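Onitz Kitchen Scene - Pre-Run Safety Checklist, Two-Arm Unit
Revision 5, with inspector's comments
Applies to: Mavonum arm model, Hermans gripper model, Pririco motion controller
Reason for inspection: stop command not carried out by left arm during a simulated counter task
Status: NOT released for transfer to hardware

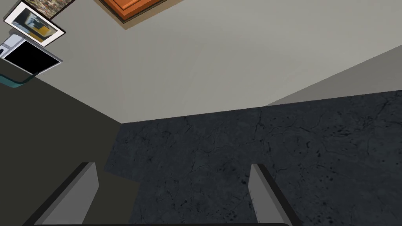
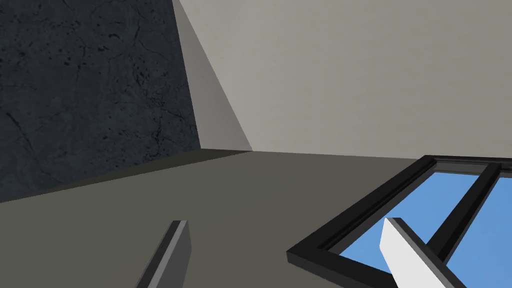
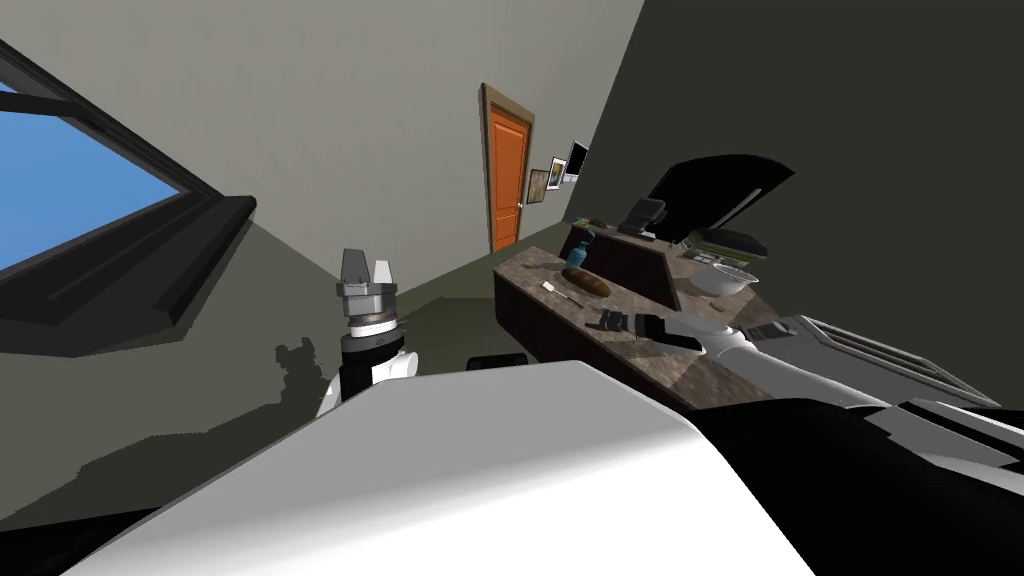

Onitz kitchen, simulated: open grippers in the first two views, both arms in the third.

Summary of fault

A stop was issued from the operator panel during a counter approach. The right arm held position on the next control cycle. The left arm acknowledged the stop but kept following its old path for 48 cycles before the watchdog cut it off. No contact was logged. The same controller build is meant for the bench unit, so the fault is treated as a safety matter.

Marking: P = pass, F = fail, N/A = not applicable, R = recheck after repair.

Section A - Stop circuit

A1. Panel stop reaches controller. P
Comment: Time stamp matches the panel log.

A2. Right arm holds position on stop. P

A3. Left arm holds position on stop. F
Comment: Repeated 12 times from the same start pose. The arm ran on each time. The acknowledgement is sent when the message is received, before the path buffer is cleared. If the buffer is being refilled at that moment, the new path goes in behind the stop and is carried out.

A4. Stop on one arm also stops the other. F
Comment: The link setting was on for right-to-left and off for left-to-right. Changed to on for both. Mark as R.

A5. Watchdog trips without operator action. P
Comment: Passes as written, but the limit is too long for work close to a surface. See E2.

Section B - Grippers

B1. Fingers stay in last commanded position on stop. P
Comment: Checked open and closed, both sides.

B2. No drift in finger opening while the arm is held. P

B3. Clearance from fingers to counter kept at or above the set minimum. F
Comment: The minimum was set for the right gripper only. In the third view the right gripper is just above the marble, near the utensil, and that is the sort of position where a late stop matters. The left gripper had no minimum entered at all and would have been allowed down to the surface. Both now set to 5 cm until A3 is closed.

B4. Grip force limit loaded at start. P

Section C - Work area

C1. Counter collision surface matches the drawn counter. P
Comment: Checked along the front edge and at the back where it meets the wall.

C2. Loose items on the counter have collision shapes. R
Comment: Bread and bottle are fine. The small utensil has a shape, but it is thinner than the solver's contact margin and was missed on two of the drop tests. Thicken the shape or reduce the margin. Do not remove the utensil from the task to get a pass.

C3. Fixed items have collision shapes. P
Comment: Stovetop, coffee machine, door and window frame all tested by slow approach. The window sill sticks out into the room and must be included in the left arm's keep-out zone. It was left out of Revision 4.

C4. Upper right of the work area clear of the raised arm. R
Comment: The large black part that juts from the dark wall is listed in the scene file as fixed. Its keep-out zone was drawn flat against the wall. Redraw to full depth.

Section D - Views and logging

D1. Gripper views and body view share one clock. P

D2. Views keep recording after a stop. P
Comment: Needed for any review of A3. The first recording setup closed the files on stop - that has been corrected.

D3. View labels match the arm they belong to. P

D4. Log shows commanded and measured joint angles side by side. F
Comment: Commanded only. The run-on had to be worked out from the contact solver's output, a slow job that should not be needed twice.

Section E - Actions before release

E1. Controller: clear the path buffer first, send the acknowledgement second. Retest A3 from the original start pose and from poses with the arm upright.

E2. Controller: shorten the watchdog limit. Value to be set by whoever signs off E1, and written on this sheet.

E3. Scene: correct C2 and C4, then run Section C again in full.

E4. Log: add measured joint angles.

E5. Bench unit stays locked out on the present build. Simulated runs may go on, with the B3 setting left in place.

Next inspection: August, or sooner if the new build is ready. Bring this sheet. Items marked P on this revision are carried over except A2 and A5 - both depend on the buffer change and have to be tested again.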